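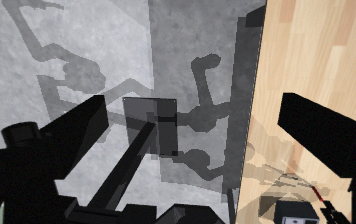

According to Ita Mac Mathúna, two thin coats last longer on a work table than one heavy coat, and the second should not go on until the first has stopped marking a dry cloth.

Graltel 395 Table and Bench Oil

Maker: Honwood
Product code: 1013
Finish: matt
Colour: clear, slight warming on pale timber
Pack sizes: 500 ml, 2000 ml
Sheet revised: 23 Apr 2022

Overview

Graltel 395 is a penetrating oil with a small amount of hard wax, made for indoor timber tops in workshops, studios, teaching rooms and kitchens. It soaks into the upper layer of the wood and hardens there. It doesn't build up a film in the way a varnish does, so a worn patch can be sanded and oiled again without stripping the rest of the top.

The oil can be used on pine, spruce, beech, birch, oak, ash and maple. It can also be used on tops made up from glued strips, where neighbouring pieces often take up oil at different rates. It is not suited to outdoor furniture, stair treads, the inside of drawers, or any surface that stands in water for long periods.

What has changed from the earlier mix

The earlier Graltel oil was thicker and needed to be warmed before use in a cold room. Graltel 395 is thinner and spreads at normal room temperature. The drier has also been changed, and the time between coats is shorter as a result. The two mixes may be used one over the other once the older coat is fully hard. Do not pour them together in one tin.
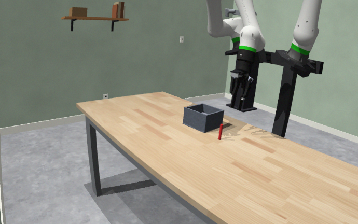
Strip-pattern table top in pale timber, dark grey metal leg.

Preparing the surface

The top must be dry, clean and free from wax, polish and silicone. Old varnish has to come off completely. Sand along the grain with 120 grit paper, then 150. Stop at 180 on softwoods. A finer grit closes the surface and leaves less oil in the wood.

Remove dust with a vacuum brush and then a barely damp cloth. Leave the top until the damp has gone. If the grain has risen, go over it once by hand with the last paper used.

End grain takes far more oil than the face. Sand it one grade finer and oil it first, so that it has time to drink while the rest is being coated. Mixed strip tops should be tested in a corner or on the underside. Darker strips may turn noticeably deeper while pale ones hardly change, and this can't be evened out later.

Applying the oil

Stir the tin well from the bottom. The wax settles in storage and the oil at the top of an unstirred tin will dry with a patchy sheen. Do not shake, do not thin.

Spread a thin coat with a lint-free cloth, a short-pile roller or a white pad. Work along the grain in strips the full length of the table. Leave for 20 minutes. Add a little more oil to any areas that have gone dull, wait a further 10 minutes, then wipe off everything that is still lying on the surface. Oil left standing will turn sticky and has to be scraped away.

Allow 8 hours before the second coat. In a cold or poorly aired room this may stretch to a full day. Rub lightly with a white pad between coats and remove the dust. The underside should have one coat as well, particularly on wide tops, so that both faces take up moisture at a similar rate.

Technical data

Binder: plant oils, hard wax
Solids by weight: 61%
Flash point: 64 °C
Touch dry at 20 °C: 6 hours
Light use: 24 hours
Full hardness: 10 days
Working temperature: 12 to 28 °C
Coverage, first coat: 18 m² per litre
Coverage, second coat: 30 m² per litre
Shelf life, unopened: 3 years

Coverage was measured on planed beech. Pine and other open softwoods will need more on the first coat — allow a quarter extra.

First days of use

Keep water off the surface until the oil has reached full hardness. Light objects may be put down after a day, but rubber feet, plastic mats and cardboard boxes should wait the full 10 days. Rubber in particular can leave a grey ring in oil that is still soft, and the ring goes deep.

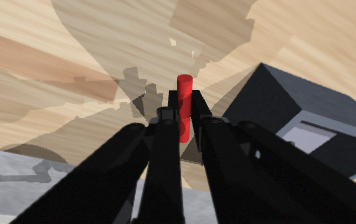
Rings of that kind can sometimes be lifted with a white pad and a few drops of fresh oil while they are less than a week old. Older ones need sanding. Sand an area a good deal wider than the mark, feather out towards the edges and apply two coats as for new wood. The repair will look lighter at first and will catch up over some months.

Routine care

Wipe with a well wrung cloth and Prarnow Timber Soap. Avoid ammonia, bleach, cream cleaners and microfibre cloths with a scouring side. Washing-up liquid will do no harm once in a while, but used daily it draws the oil out and the surface turns dry and pale.

Tops in heavy use should have a maintenance coat every November or at the start of the heating season, when indoor air gets drier. Tops in light use can go two years or more. To check, put a few drops of water on the most worn part. If they soak in and darken the wood within five minutes, the top is due.

Safety and storage

Cloths and pads soaked with this oil can heat up and catch fire on their own. Lay them out flat to dry outdoors, or put them under water in a lidded metal container before disposal. Never leave them bunched in a bin or a pocket. Dust from sanding a freshly oiled surface carries the same risk.

Keep the room aired during work and for a day afterwards. Store tins upright, tightly closed and free from frost. A skin may form in part-used tins; cut it out whole and strain the rest. Do not stir it back in.

Ordering

Item 1013-05: 500 ml tin
Item 1013-20: 2000 ml tin
Item 194: white hand pads, pack of five

Stock is held at the Zabala depot. Orders for full cartons of the larger tin go out on a separate pallet and cannot be combined with soap or pads. Questions on old coatings and unusual timbers go to Paraschiva Surdu at the trade desk; please give the timber, the previous finish if known, and the size of the top.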